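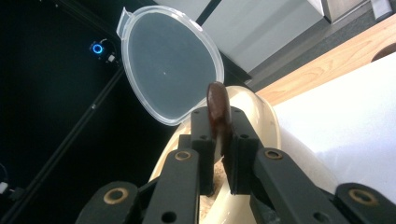

軍人でない人を軍法会議で裁くことは、国際人権法上つねに禁じられているのですか。

条文に全面禁止の規定はありません。ただし、通常裁判所が機能している場合には例外的にしか認められない、という考え方が強まっており、正当化の負担は国家の側が負います。

比較人権法II 第7回配布資料
テーマ:文民に対する軍事裁判権
2024年11月18日

1 前回の積み残し
前回は緊急事態宣言と権利の停止(デロゲーション)を扱いました。自由権規約4条2項の列挙に14条、つまり公正な裁判の規定が入っていないことは確認済みです。ここから「では緊急時には裁判をやめてよいのか」と書いたリアクションペーパーが23枚ありました。だめです。規約人権委員会の一般的意見29は、公正な裁判の基本的要件は緊急時でも守られねばならないとしています。配布資料第6回の4ページに太字で書いておいたのですが、太字の効力というものについて、私は少し考えを改めました。

2 何が問題なのか
軍事裁判所は本来、軍の規律を保つための機関です。脱走、抗命、装備品の横流しなど、軍人が軍人として犯した違反を手早く処理する。この「手早く」が、軍服を着ていない人に向いたときに問題になります。
論点を分けておきます。
(a)独立性 裁判官が現役の将校で、人事権を国防省が握っている場合、国防省に不都合な無罪判決を書けるか。
(b)公開性 軍の施設内で開かれる法廷に、家族や記者は入れるか。門で止められる「公開裁判」は公開と呼べるか。
(c)防御権 弁護人を自分で選べるか。記録の閲覧はいつ許されるか。
(d)上訴 上級審も軍の内部にあるのか、通常裁判所に出口があるのか。
試験では(a)だけ書いて満足する答案が毎年出ます。(d)まで書いてください。

3 国際的な基準
自由権規約14条1項は「法律で設置された、権限のある、独立の、かつ、公平な裁判所」による審理を保障しています。「軍事」の文字はどこにもありません。起草者の手抜かりと見るか、知恵と見るかは立場によります。
一般的意見32(2007年)の22項は、14条は軍事裁判所にも等しく適用されるとしたうえで、文民の裁判は例外的であるべきだとします。国家は、そうした裁判が必要であり、客観的で重大な理由があること、当該の類型の人と犯罪について通常裁判所では対応できないことを示さなければなりません。
地域機構はもう少し厳しい口調です。米州人権裁判所は、軍事裁判権は現役軍人による職務上の犯罪に限られるという立場を重ねて示してきました。アフリカ人権委員会の公正な裁判に関する原則も、軍事裁判所は文民に管轄権を及ぼすべきではないとします。欧州人権裁判所は全面禁止までは言いませんが、説得力のある理由を要求し、管轄の根拠が明確で予見可能であることを求めます。三者の温度差は期末に出しやすいところです。

4 演習事例
次の事例を読み、設問に答えなさい。

ムリ共和国では、10月に燃料価格をめぐる抗議行動が広がり、政府は大統領令によって「重要施設およびその周辺」での犯罪をすべて軍事裁判所の管轄に移した。重要施設には発電所、橋、国営ラジオ局のほか、郵便局が含まれる。周辺の範囲は定められていない。
首都の港湾地区スカディアでは194人が拘束された。その一人である教員モフシン・エラジ氏は、郵便局から通りを二本隔てたパン屋の前で逮捕され、「重要施設の機能を妨害した」として起訴された。エラジ氏は、パンの列に並んでいたと述べている。
裁判は町外れのストタス駐屯地で行われた。裁判官三名はいずれも現役将校である。弁護人のステラ・ムファウメ氏が記録の閲覧を許されたのは公判前日の夕方で、記録は580ページあった。コピーは認められず、筆写は認められた。家族の傍聴は、駐屯地の入構証の申請が必要であること、その申請窓口が駐屯地の中にあることにより、実現しなかった。
判決は禁錮二年。上訴先は高等軍事裁判所で、破棄院への道はない。政府は「通常裁判所は事件が多く、迅速な処理ができない」と説明しているが、首都の通常裁判所は同じ期間、平常どおり開廷していた。

設問1 大統領令の管轄規定は、14条1項の「法律で設置された」の要件を満たすか。「周辺」の語に触れること。
設問2 政府の説明は一般的意見32の基準に照らして十分か。
設問3 ムファウメ弁護士の立場で、14条3項(b)に基づく主張を組み立てなさい。一晩で読めたかどうかの計算は不要です。
設問4 ムリ政府が規約4条の緊急事態を正式に通告していた場合、結論は変わるか。

5 よくある誤り
「軍事裁判所だから違法」と一行で終える。気持ちはわかりますが、点になりません。
「パン屋は重要施設ではない」と熱弁する。朝の首都では異論もあるでしょうが、争点は事実認定より前にあります。
国際人道法の条文を並べる。事例の中で武力紛争は起きていません。ジュネーヴ条約はしまっておいてください。
恣意的拘束(9条)と公正な裁判(14条)を混ぜる。両方書くのは結構ですが、段落を分けること。採点者は一人で、答案は束で来ます。

6 改革が元に戻るとき
授業の後半では、いったん縮小された軍事裁判権がなぜ広がり直すのかを議論します。見取り図だけ載せておきます。
憲法で禁止しても「軍に対する直接の攻撃を除く」といった例外が残り、下位法令がその例外を太らせる。時限立法として始まり、期限が来るたびに延長される。施設の警備を軍に委ねると、その施設での事件も軍のものになる。最後の型は目立ちません。管轄の条文には一字も触れずに、警備計画の改定だけで済むからです。各自、関心のある国の法令でどの型に当たるかを調べてきてください。新聞の見出しだけで報告する人には、条文番号を尋ねます。

7 文献と連絡
必読は一般的意見32の15項から22項まで。余力のある人は、軍事裁判所による司法運営に関する国連の原則草案(いわゆるデコー原則)の原則5も読むこと。全体でも長い文書ではないので、長さを理由にした未読は受け付けません。
判例集は図書館三階の参考書架にあります。持ち出し禁止です。先月から米州の巻が一冊見当たりません。心当たりのある人は、黙って棚に戻してくれれば管轄は争いません。
演習の答案はA4で二枚まで。次回の開始時に紙で提出してください。メール添付は不可、研究室のドアの下も不可。次回は14条7項の一事不再理に進みます。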